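Mastholm Community Health Forum
Hand irritation from frequent washing: recommended routine

We use cookies to remember your settings and to measure use of this forum. By continuing to browse, you accept our cookie policy.

Posted by Kinga Szabó (moderator)
Monday, September 21, 2026

Members have asked for one thread on dry, cracked hands so that the same advice does not have to be repeated under several headings. The following applies to adults who wash their hands many times a day at work or at home. It does not replace an examination by a doctor or nurse.

Skin that is washed often loses the oils that hold water in. The first signs are tightness after washing, fine scaling over the knuckles, and stinging when soap is applied. Members who notice these signs are advised to wash with lukewarm water, to use a mild soap without perfume, to rinse fully between the fingers, and to pat the hands dry. A plain cream or ointment should be applied while the skin is still slightly damp. Rings should come off before washing, as soap collects under them and is a frequent cause of a red band on the finger.

Please keep replies to the subject of hands. Questions about the face and scalp have their own threads.

Reply from luangrath_clinic_desk

Thank you for opening this. Our front desk receives more calls on this matter in October than in any other month, when the heating comes on and the air indoors becomes dry. We would add one point on gloves. Cotton gloves worn overnight over a thick layer of ointment are well tolerated by most of our callers. Vinyl or rubber gloves worn for long periods are a different matter, as sweat is held against the skin. Our written advice is to take them off at intervals and let the hands dry before putting on a new pair.

Reply from dimas.govindasamy

I would like to register a partial disagreement with the opening post. The advice on soap is correct, but it gives too little weight to alcohol hand rub. Where the hands are not visibly dirty, a rub that contains glycerin is generally less drying than soap and water. Many people avoid it on account of the sting. The sting occurs when the skin is already broken, and they conclude that the rub has caused the damage. 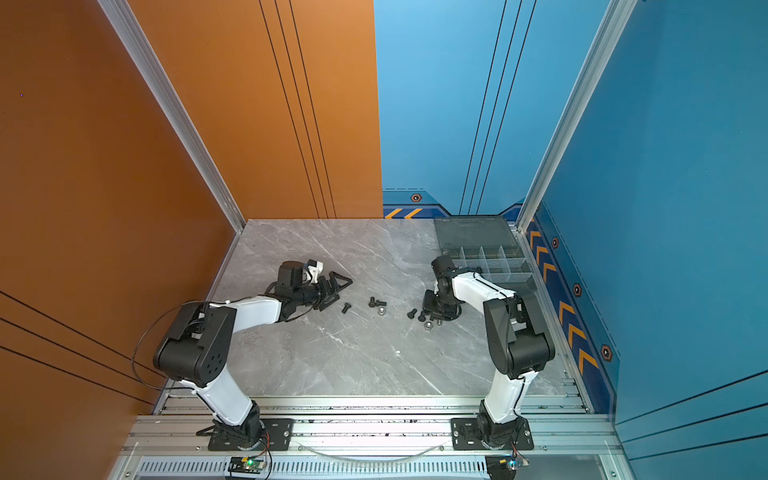
Labeling of hand products is the other matter I wish to raise. Perfume and certain preservatives are common causes of contact allergy, yet they are listed in the smallest type on the back of the bottle, where few people look before buying. A warning should be placed where the eye falls on it. The orange-and-yellow chevrons on the dark band at the foot of the blue wall can be read at once by anyone, and I see no reason why a jar of cream could not carry its perfume notice with similar clarity on the front. Until that happens, members should read the full list of ingredients and should not rely on the word "gentle" or "natural."

Reply from Kinga Szabó (moderator)

The point on hand rub is accepted, with one reservation. Several members of this forum care for relatives with stomach infections. Alcohol rub is not dependable against some of the germs involved, norovirus among them, and soap and water must be used in those homes whatever the condition of the skin. I would not wish anyone to read the reply above and put the soap away.

Reply from jerkside_resident

I have followed the routine in the first post since the spring and my hands are no better. I buy the 1000 mL bottle of cream with the pump and use it 4 times a day. The skin between my fingers is still red and there are now small blisters that itch at night. Am I to continue with the same cream or change it? The pharmacist in Jerkside suggested an ointment, but I find it too greasy for office work.

Reply from dimas.govindasamy

Small itching blisters along the sides of the fingers are not ordinary dryness. They may indicate a form of hand eczema, and they may also result from an allergy, including an allergy to the cream itself. I would ask for an appointment and take the bottle along. Please do not begin a steroid cream left over from another complaint before you are seen. If a fungal infection is present, a steroid can hide it and allow it to spread.

Reply from luangrath_clinic_desk

We agree. Please also write down what your hands touch on a normal working day, including cleaning sprays, hair products, raw food, and metal objects. A doctor will ask for this list, and most patients cannot recall it fully in the room.

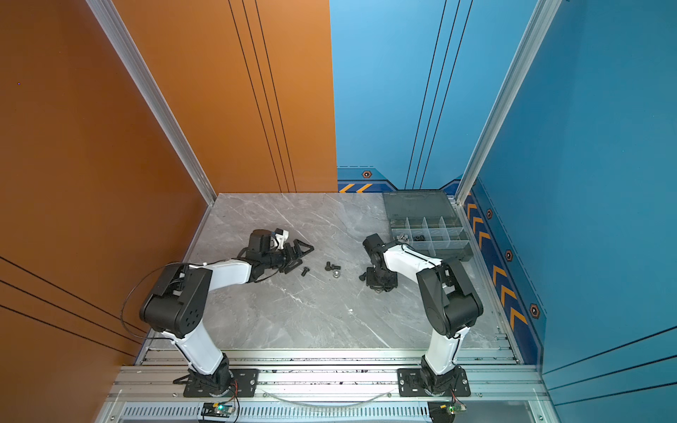

Category: Skin Care > Hands and Nails > Contact Allergy

Reply from nonport_parent

May I ask about metal? My daughter developed a rash under the button of her jeans last year, and now her fingertips are affected. She handles coins and keys throughout the day. We were told by a relative that only cheap earrings cause this.

Reply from Kinga Szabó (moderator)

The relative is mistaken. Nickel is among the most common causes of contact allergy, and it is found in buttons, buckles, watch straps, keys, some coins, tools, and small fasteners. The first reaction is often from jewelry, after which other items may produce the same rash. Color is no guide to what an item contains. A patch test is the proper way to confirm the allergy, and a home spot test can show whether a given item releases nickel.

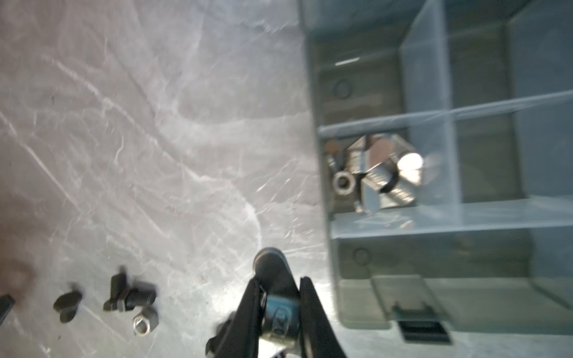

Small hardware on a scratched metal surface: a black thumb screw, black hex-head bolts, and a silver hex nut.

Reply from dimas.govindasamy

I am less confident than the moderator in home spot tests. A negative result does not exclude the item, as coatings wear through with use. The patch test should come first. It requires patches to be worn on the back for two days, with later readings, so she should not book it for a week in which she has sports or swimming.

Reply from nonport_parent

Thank you both. We will request the patch test. In the meantime she has sewn a cloth patch behind the button and has moved her keys to a fabric holder.

Reply from jerkside_resident

I have an appointment with the nurse next week and will take the bottle and the list. I still maintain that the ointment is unsuitable for anyone who has to handle paper.

Reply from luangrath_clinic_desk

Ointment at night and cream during working hours is an acceptable arrangement. Please raise it with the nurse.

Thread viewed 572 times. Replies remain open to registered members.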